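Kevin Costello
August 5, 2020

Been asked a few times how the July slots league on Fokley went, so a short thread.

Entry was free if you'd put in £2 or more during the month. You got 300 spins on Vindedance and your best 200 counted towards the table. The rest were dropped.

I finished on 2634 points. That was good enough for a bonus, well short of the top places. Clyde Mbeki was ahead of me all month and stayed there.

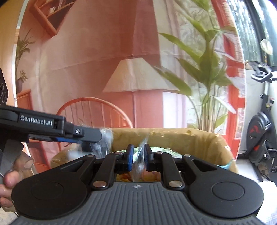 The bonus came as credit, and it has to be played through before you can take anything out. Read the terms on that part. The old Tresden leagues paid cash and I preferred it.

Ilham Lahlou asked if the points are worked out on stake size. They aren't. It's win divided by stake, so small spins score the same as big ones. I kept mine at the minimum throughout.

One complaint. The table took nearly 2 days to update after the close, and support only sent me a link to the rules page.

August's league is on a different game, Naciri. I've not played it. Will set my deposit limit first, same as last month, and post the score when it's done.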